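Docs > Drinar > Recording > Aligning the clocks

How to line up your camera clocks before training

Drinar trains on whatever you feed it, including two hands that live in slightly different time zones. Fix that first.

1. Load the session

Run drinar load on the session folder. Get coffee.

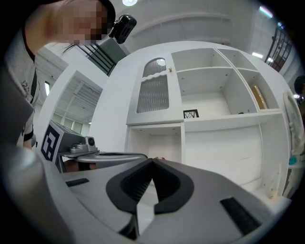
Each camera stamps images with its own clock, and each clock has opinions. Drinar picks one as boss. We use the head camera, the little black one worn up by the face, and shift both grippers to match.

2. Find the offset

Run drinar sync --ref head. It compares motion across streams and prints one number per gripper.
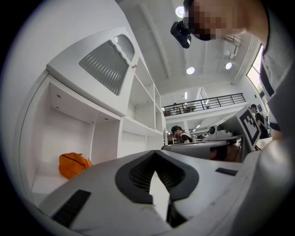 Anything over 13 ms deserves a second look. Signe Berge once shipped 80 and called it "personality."

3. Check the tags

Scrub to a moment when a marker card is turning and confirm the pose turns with it — not a beat later. 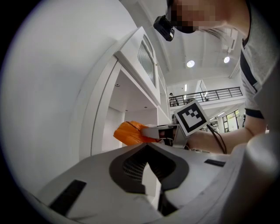
4. Write the result

Run drinar commit. It keeps the old stamps in a side file, which you will want by November.
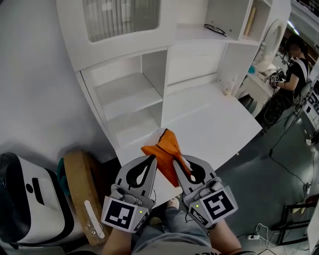 If commit complains about gaps, rerun step 2 with --window 8 and try again.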